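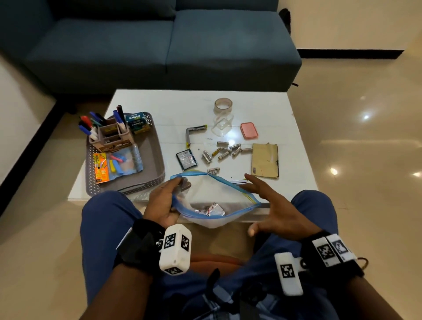 Office of the Regional Director
Dunora Overseas Placement Service
Close of Service Statement, Akska District

February 11, 2020

1. The undersigned was posted to the village of Ultthorpe, Akska District, for a term of two years, and submits this statement in accordance with the Service's requirement that every departing volunteer account for the activities, property and relationships of the post. The form provides half a page for the third of these. Additional sheets are attached.

2. The assignment as described at recruitment was the instruction of English to the upper classes of the district school. On arrival the volunteer was advised by the head teacher, Mrs. Vlachou, that the school had an English teacher, that the English teacher was Mrs. Vlachou, and that what the school had requested was a person who understood pumps. The original request was later found in the Service's own files. It did say pumps.

3. The volunteer did not understand pumps. A letter to this effect was sent to the Regional Office in the first week. The reply, received in August, thanked the volunteer for a positive attitude.

4. In the interim the volunteer was lodged with Mrs. Vlachou's father, who had operated the village pump house until his eyesight failed. He wished it recorded, and it is recorded, that he did not retire. He and the volunteer went to the pump house each morning. He named the parts by touch and the volunteer wrote the names down, first in the local language and afterwards, where one could be found, in English. There are parts of that pump for which the volunteer still has no English word.

5. The pump was returned to operation in the first winter. It failed nine days later and was returned to operation again. The log of repairs has been left at the pump house in both languages and should not be removed by the Service for its archive, as was proposed.

6. Expenditures. The post was allotted 2000 in local currency for teaching materials. Of this, 433 was spent on gaskets and 100 on a lamp. The volunteer was asked by the Finance Section to explain how a gasket constituted a teaching material. The explanation given at the time was brief, and the volunteer regrets its tone. The balance was spent on exercise books for Mrs. Vlachou's classes, and receipts are enclosed.

7. Property. One bicycle, Service inventory number 2119, was issued to the post. It is not being returned. During the second year it was lent to the district nurse, whose own had been stolen, and at no time afterwards did the volunteer find a suitable occasion to ask for it. The volunteer accepts that its value may be deducted from the readjustment allowance and has signed the corresponding form in the place indicated.

8. Relationships. The old man died in the second autumn. The Service's handbook advises volunteers to attend community observances where invited and to remain toward the back. The volunteer was not placed toward the back. Mrs. Vlachou gave instructions that the volunteer was to walk with the household, and when it was pointed out to her that this was not customary, she replied in English, for the benefit of everyone, that she was aware of what was customary.

9. The pump house was closed that day. The following morning the volunteer went up at the usual hour and found Mrs. Vlachou's youngest son seated on the step with the log book. He had been reading it for some time. He asked whether his grandfather's word for the lower valve was spelled correctly. It was not, and he corrected it.

10. He has operated the pump since the beginning of winter. The volunteer's duties in the last months of the post consisted of carrying tools and, on two occasions, of holding the lamp.

11. Recommendation as to the future of the post. The form offers the choice of Continue, Modify or Close. The volunteer has marked Close. The village has a person who understands pumps, and it has always had an English teacher. Mrs. Vlachou, having been shown this paragraph, has asked that the following be added in her own words: that the room is kept, that it is not kept for the Service, and that any person wishing to visit it need not fill in a form.

12. The volunteer requests that the Service forward any correspondence for Ultthorpe by way of the district nurse, who has the bicycle.

Respectfully submitted,

Ferenc Bakos
Volunteer, Akska District

For office use. Statement received and found complete, except that item 8 exceeds the space provided. Bicycle written off. Post closed. Applicant has enquired whether private travel to the district is permitted after the end of service and has been informed that the Service holds no view.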